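Clarkineのテープカッターを四か月使ってみた感想(と、テープの話を少し長めに)
2020年7月15日
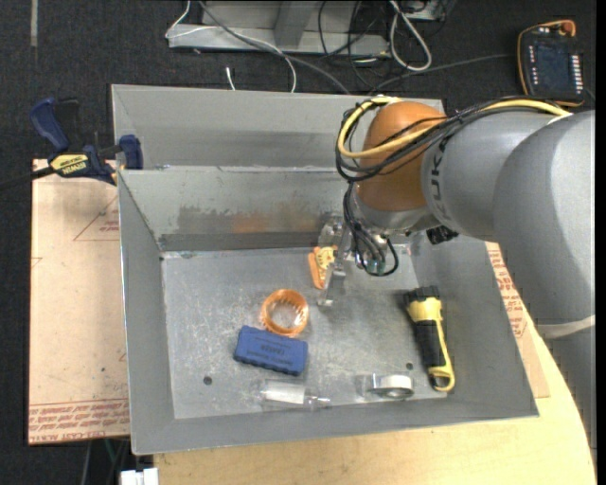

金属の底に、テープがひと巻き。

梱包用のテープカッターについて書きます。手で持って、箱の上をびーっと滑らせて、最後に手首をくいっとひねって切る、あれです。こんな地味な道具の感想を読みに来てくださる方がどれくらいいらっしゃるのかわかりませんが、買う前の私は本当に情報がなくて困ったので、同じように夜中に検索している方のお役に立てばと思って書いておきます。例によって長いです。お茶でもいれて、のんびりお付き合いください。

うちは夫とふたりで古い食器と台所道具を売る小さな通販をしています。扱っているのが割れ物ばかりなので、梱包にはどうしても時間がかかります。お皿を一枚ずつ包んで、隙間に紙を詰めて、箱を閉じて、また外箱に入れて。二重に箱を使うものですから、テープを切る回数も単純に倍になるんですね。普段はのんびりしたものですが、春と秋の蔵出しのときだけは様子が変わって、多い日には最大58箱を出します。そういう日の夕方、右手の親指の付け根がじんじんしてくるのが、ここ何年かの悩みでした。

それまで使っていたのはPunskaの、赤い持ち手のカッターです。開業のときに買ったものなので、もうずいぶん長い付き合いでした。軽くて安くて、悪い道具ではなかったと今でも思っています。ただ、刃がだんだん甘くなってきて、切り口がびろんと伸びるようになりました。テープがぴしっと切れないと、端がカッターの裏側に巻き戻ってしまうんですよね。あの、巻き戻ったテープの端を爪で探す時間! 一回一回はたいしたことがなくても、忙しい日にあれをやられると本当に気持ちが折れます。替え刃を探したのですが、もう作っていないようで、とうとう三月に買い替えを決めました。

買ったのはClarkineの中くらいのサイズのもので、梱包資材のお店Tusentの通販で2818円でした。正直なところ、最初に値段を見たときは、テープを切るだけの道具にしては高いなあと思いました。カートに入れたまま二晩ほど寝かせたくらいです。夫に相談したら「親指が楽になるなら安い」とひとこと。そういうときの返事だけは早い人です。

届いて最初に思ったのは、重い、ということでした。Punskaが軽かったので余計にそう感じたのかもしれません。テープを装着するとさらにずっしりきます。これは失敗したかな、と思いながらその日の分を梱包したのですが、使っているうちに、どうもこの重さがいい仕事をしているらしいと気がつきました。自分で押さえつけなくても、道具の重みでテープが箱に沿ってくれるんです。前のは軽い分、浮かないように上からぎゅっと力を入れていたんですね。アイロンと似ているかもしれません。軽いアイロンは持ち上げるのは楽だけれど、しわを伸ばすときに自分が頑張らないといけない、というあの感じです。

持ち手は少し太めで、内側がほんのりくびれています。私は手が小さいほうなので心配していましたが、三日ほどで慣れました。手の大きい夫は最初から「これはいい」と言っていたので、もしかすると少し大きな手に合わせてあるのかもしれません。このあたりは、できればお店で一度握ってみていただきたいところです。私の住んでいるところには置いているお店がなかったので、えいやで買ってしまいましたけれど。

さて、肝心の切れ味です。これは文句なしでした。手首を少し返すだけで、さくっと切れます。音も気持ちよくて、箱を閉じるのがちょっと楽しくなるくらい。四か月使っても、今のところ切れ味が落ちた感じはありません。刃には透明のカバーがついていて、箱に当てると引っ込む仕組みになっています。うちは猫がいるので(梱包場には入れないことになっているのですが、入ります)、刃がむき出しでないのはありがたいです。前のカッターでは、棚に手を伸ばしたときに手の甲をひっかいたことが何度もありましたが、今度のではまだ一度もありません。

替え刃が別売りできちんと用意されているのも、買う決め手のひとつでした。本体の横のねじを二か所ゆるめると外れるようになっています。まだ替えていないので、交換のしやすさについては何とも言えません。替えたらここに追記します。

気になったところも書いておきますね。

いちばん困ったのは、テープの引っぱり具合を調節するつまみです。芯を受ける丸い部分の真ん中についていて、締めるとテープの出が固く、ゆるめると軽くなります。それはいいのですが、使っているうちに少しずつゆるんできて、気がつくとテープがするする出すぎてしまうんです。箱の上でテープがたわんで、しわになって、やり直し。説明書には「適度に調節してください」としか書いていなくて、その適度がわからないから読んでいるのに! と台所でひとりで怒っていました。今は、朝の作業を始める前に一度きゅっと締める、というのを習慣にしています。そうしておけば一日もちます。忙しい日はお昼にもう一度。

それから、テープの交換が最初はちょっとわかりにくいです。ローラーの間を通す順番があって、うっかり糊の面を逆にかけると、ローラーにべったり貼りついて大変なことになります。私は初日に二回やりました。側面に矢印の絵が彫ってあるのですが、本体と同じ色なので、夜の電気の下ではほとんど見えません。ここは白でも黄色でもいいから、色をつけておいてほしかった。うちでは夫が油性ペンで矢印をなぞってくれて、それからは間違えなくなりました。見た目は少し残念になりましたが、仕事道具なのでよしとしています。

もうひとつ、置き場所の問題があります。Punskaは壁のフックにひょいと掛けられたのですが、Clarkineは重いので、同じフックに掛けたら夜中に落ちました。どすんとすごい音がして、ふたりとも飛び起きました。床に少しへこみができたものの、本体は無傷だったので、丈夫さの証明にはなったかもしれません。今は作業台の右の隅に、立てて置いています。底が平らなので安定はいいです。

テープのほうの話も少しさせてください。カッターの感想だけ読みたい方は、下のほうまで飛ばしていただいて大丈夫です。

カッターの調子が悪いと思っていたら実はテープとの相性だった、ということがけっこうあります。うちで使っているのは幅48ミリの透明テープと、紙のテープの二種類です。透明のほうは、どこのものでもだいたい問題なく使えました。安いものは薄くて、剥がすときに縦に裂けてしまうことがありますが、Clarkineの刃で切る分には、厚いものも薄いものもきれいに切れます。

紙テープはSantoroのものを使っています。三巻入りで1122円、これもTusentで一緒に頼んでいます。手触りがよくて、段ボールの色になじんで、古い食器を送るにはやっぱりこちらが似合うんですよね。お客さまからも「開けるのが楽しかった」とお手紙をいただいたことがあって、それ以来、内側の箱にはこちらを使うと決めています。ただ、紙テープは表面がつるつるしたものだと重ね貼りができません。Santoroのは少しざらっとしていて、上からもう一度貼ってもちゃんとつきます。急いでいて斜めに貼ってしまったときに、上から足せるのは助かります。

その代わり、カッターとの相性でいうと、紙テープのほうがつまみの調節がむずかしいです。透明テープでちょうどいい固さにしておくと、紙では固すぎて途中でぴりっと破れることがあります。紙に替えるときは気持ちゆるめに、透明に戻すときはまた締める。これが面倒なので、実を言うと、もう一台買おうかと考えています。紙用と透明用で分けてしまえば、どちらも触らずに済みますから。夫に言ったら、今度は返事が遅かったです。

湿気にも触れておきたいです。今年の梅雨は雨が長くて、倉庫にしている北側の部屋に置いておいた紙テープが、端のほうから少し波打ってしまいました。波打ったテープは、どんなにいいカッターを使ってもまっすぐ出てきません。それからは、買い置きは蓋つきの缶に入れて、乾燥剤と一緒にしまっています。おせんべいの大きな缶がちょうどよくて、まさか食べ終わった缶にこんな出番があるとは思いませんでした。横に倒さず、平らに寝かせて重ねるのがいいようです。立てておくと、重みで芯が少しつぶれて楕円になってしまうことがあります。芯がつぶれるとカッターの丸い部分にはまらなくなって、無理に押し込むとまた親指が痛くなります。

肝心の親指ですが、ずいぶん楽になりました。三月の蔵出しの最終日、いつもなら湿布を貼って寝るところを、その日は貼らずに眠れました。もちろん、途中でこまめに休むようにしたおかげもあるとは思います。道具ひとつで全部がよくなるわけではないにしても、あの夕方のじんじんがなくなっただけで、私にとっては買ってよかったと言えます。

こんな方にはおすすめできそうです。毎日まとまった数の箱を閉じる方、手で押さえつける癖があって疲れてしまう方、刃がむき出しなのが怖い方。逆に、フリマアプリで月に何度か荷物を送るくらいでしたら、もっと軽くて安いもので十分だと思います。引っ越しのときだけ、という方も、お友だちに借りるのがいちばんです。(うちのPunskaも、甘くなった刃のままでよければお貸しします。と書きかけて、やっぱり申し訳ないのでやめておきます。)

点数をつけるなら、五点満点で四点です。減らした一点は、つまみのゆるみと、見えない矢印のぶん。つまみさえ直れば満点でした。

よくメールでいただくので先に書いておくと、幅の狭いテープは、つけられますが中でがたがた動くので、うちでは使っていません。左利きの方については、夫の母が左利きで、遊びに来たときに試してもらったところ「使えるけれど、切るときのひねりがちょっと逆で変な感じ」とのことでした。慣れの問題かもしれませんし、そうでないかもしれません。左手で毎日使っていらっしゃる方がいたら、ぜひ教えてください。

次は緩衝材の話を書くつもりです。新聞紙と薄紙、どちらで包むかでうちではいまだに意見が割れています。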